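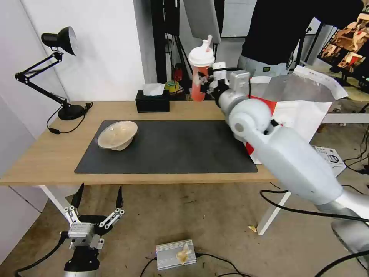 Itora Users Forum > Planning and Control > Idle arm keeps getting replanned

wcondori
Jun 7, 2020

Two-arm tabletop setup, Itora for planning, Vavell for the object poses. The job is unpacking takeout: a cup, a bowl, a basin, and whatever else the restaurant felt like. One arm works at a time and the other is supposed to hold still.

My problem is the "hold still" part. Every time the pose estimate for any object updates, the planner throws out the plan for both arms and starts again. The working arm hesitates, which I can live with. The idle arm gets a fresh trajectory from where it is to where it is, and sometimes the solver decides the scenic route is best. Last night it did a full wrist roll to arrive at the pose it already had. Very graceful. I have 1,642 replans logged for one session and 1,497 of them were triggered by an object that neither arm was going anywhere near.

I've tried raising the pose-change threshold. That stops the replans and also stops the planner from noticing when the thing I want has moved.

Wilmer Condori

duggan_k
Are you planning the two arms as one group? If so, it's doing what you asked. One group, one plan. Split them and give the idle arm no goal at all. No goal, no scenic route.

tinsnips
Please don't split them. I split mine in December and spent the rest of the month teaching two arms that the other one existed. Separate groups means each arm sees the other as an obstacle at its last published position, and "last published" is carrying a lot of weight in that sentence.

duggan_k
It's fine if you publish joint states at a sane rate.

tinsnips
Everything is fine if you do it at a sane rate.

wcondori
They're one group, yes. I'd like to keep it that way, because the bowl is sometimes a left-arm job and I want the right arm's volume respected the whole time the left is in there.
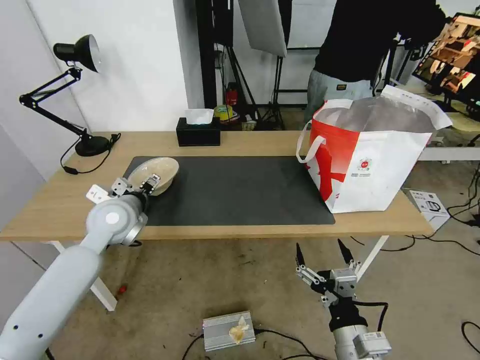
The bowl grasp is also where I see the worst of it. Vavell fits the bowl by its rim, and once a finger is over the rim the fit starts to wander. The arm has hold of the thing, the gripper width says so, and perception keeps sending me bulletins about where the bowl might be. Each bulletin is a replan for both arms. I'm being heckled by my own perception stack.

mothball
You're missing the attach step. When the gripper closes on something, take that object out of the perceived set and parent it to the gripper link. From then on its pose comes from kinematics and Vavell can have whatever opinions it likes. We do this at Plilach and rim fits stopped bothering us.

duggan_k
Seconded, though attach on closed width alone will burn you. A gripper that closed on a fold of desk mat also reports a width.

mothball
Sure, so check the width against the expected wall thickness. A mat fold and a bowl rim aren't that close.

tinsnips
They are if it's my gripper calibration.

wcondori
OK, attach is in. It helped with the bowl a lot. It did nothing for the approach, where the object isn't attached to anything yet, and the approach is most of my remaining replans. 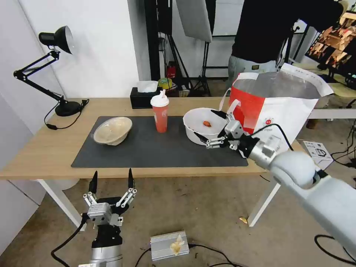
Right gripper at the rim of the basin, left gripper open.

In that one the only target is the basin. The cup and bowl are on the mat minding their own business, but a jitter in either pose counts as a scene change and off we go. I want to say "replan if the target moves, or if something enters the swept volume of the current trajectory, otherwise leave me alone." Is there a hook for that, or am I writing one?

mothball
You're writing one. There are 2 callbacks, scene_changed and plan_invalid. Everybody uses the first because it's at the top of the docs page. Ignore it. Subscribe to the second, which only fires if the current trajectory fails a collision check, and add your own test for target motion.

duggan_k
This still leaves the idle arm in the plan when it does fire. Lock its joints as path constraints. Yes, tinsnips, in one group.

tinsnips
I have no objection and I resent that.

wcondori
Switched to plan_invalid, idle joints locked. No wrist rolls so far tonight. Planning fails outright now and then when the working arm needs the idle one to move over, so I'm releasing the lock on the second attempt. Will post the config once I've taken the swearing out of the comments.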